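Leave the Market Hall Alone

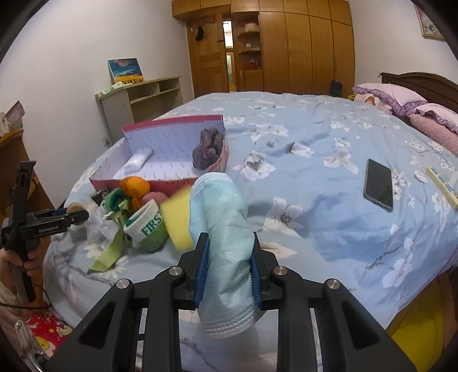

A folded face mask above a flowered bed sheet.

Thursday, November 6, 2025

By Conceição Azevedo

Quick one, because the comment period on the Vurkemora market hall closes soon and I've read the whole application now, all the drawings, twice. I don't like it.

For anyone who missed the October meeting: Savport owns the building and wants to glass over the open side, drop the floor to street level and put a mezzanine across the back. The architects are Brumico. Good firm. I've praised their work on this page before and I'll probably do it again. The library extension is lovely. So no, this isn't a grudge.

The hall as Vieira drew it is a roof. That's the whole idea. A long concrete roof on 26 columns, open to the street on the south, with a floor raised three steps so you go up into the shade. Air comes in low and leaves through the slot at the ridge. It has no front door. You can cut through it on the way to the bus with no intention of buying a fish.

Put glass on the south side and you've got a room. Rooms have doors, doors have hours, hours have somebody with a key. And then you need cooling, a lot of it, with all that glass facing the sun, and the plant has to sit somewhere. On the drawings it sits on the roof. Right on top of the ridge slot. Sheet 20 if you want to look, they've drawn it very faintly.

The applicant says the building "does not meet modern expectations." Whose? The stallholders I talked to want three things fixed: the drains, the lights, and the leak over the north bay. All of that is repair. Dull, cheap-ish, necessary. Not one asked me for a mezzanine.

About that mezzanine. The columns taper. They're slim at the bottom and spread at the top, and the eye follows them up, which is most of the pleasure of standing in there. A deck at mid height chops every one of the back row in half. There's a perspective in the application that makes it look fine but it's taken from a spot outside the east wall, where no person could ever stand. Old trick. Ask for one from the steps.

Now the floor. Fair point here and I want to be straight about it. Three steps is no good for a wheelchair, or a stroller, or my own knees these days. The existing ramp is a disgrace, round the back by the bins. It has to change. But the sidewalk on the west side already climbs most of that height by itself, and a gentle ramp there would land you in the middle of the hall, next to the bread. Vieira's first scheme had exactly that. It's in the city archive, a pencil section, crossed out without a note. Money I suppose. Nobody at Brumico seems to have pulled it, or if they did its not mentioned.

The numbers. Savport wants 1,206 square meters of lettable space out of this. The hall has 45 stalls today and the new plan doesn't say how many it keeps, only "a curated mix." I've tried to get a figure out of them by email. Got a brochure back.

I'm not against changing old buildings. Half the ones I love have been messed with, some very well. The hall itself got new shutters and a decent clock at some point and it's better for both. But you work out what the thing is first, then you touch it. This application descibes the roof as "a significant opportunity" and never once mentions the air.

What I'd ask for: refuse the glass, refuse the mezzanine, approve the drains and the lighting tomorrow morning. Send the ramp back to be redrawn on the west side. Get a proper survey of the concrete before anyone hangs anything off it.

Comments go to the planning desk, in writing, with your name and street. Short is fine. Mention the ridge slot.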